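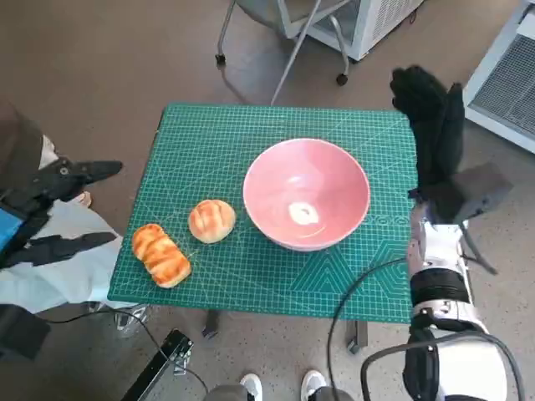
Arlindo thinks the glaze is too shiny for bread, and that the rolls will slide on it if we put them in the bowl at the table. He asked me also if the pink will look the same under the yellow lamps in Omeo. I have no answer yet for the second question.

Wed 18 August

Bread service, trial for the Brito order. Today on the cutting mat: the pink ceramic bowl, the round bun with the crackled top and the long one with the ridges. I wanted to see the two shapes next to the bowl before we decide anything. The brown crust goes well with the pink, I think. The long roll has a shiny top too, so maybe there is too much shine together.

Sizes. The bowl holds 800 ml to the rim, measured with water this morning. Vedesard sells the same form in 2,000 ml, but for two rolls this would look very empty. I prefer to stay with the small one.

Dough for the next bake: 800 g flour, 100 g sugar, the rest as on the card. The crackled topping I will roll a little thinner.

To do:
— ask Grarkura for one bowl in matte, same pink
— find a cloth liner and repeat with it
— cut the long roll, check if slices stand up in the bowl
— tell Arlindo that the mat stays on this table, the grid is useful for measuring the buns

Brito wants the final choice in September. If the matte bowl comes late, we go on with the shiny one and the liner.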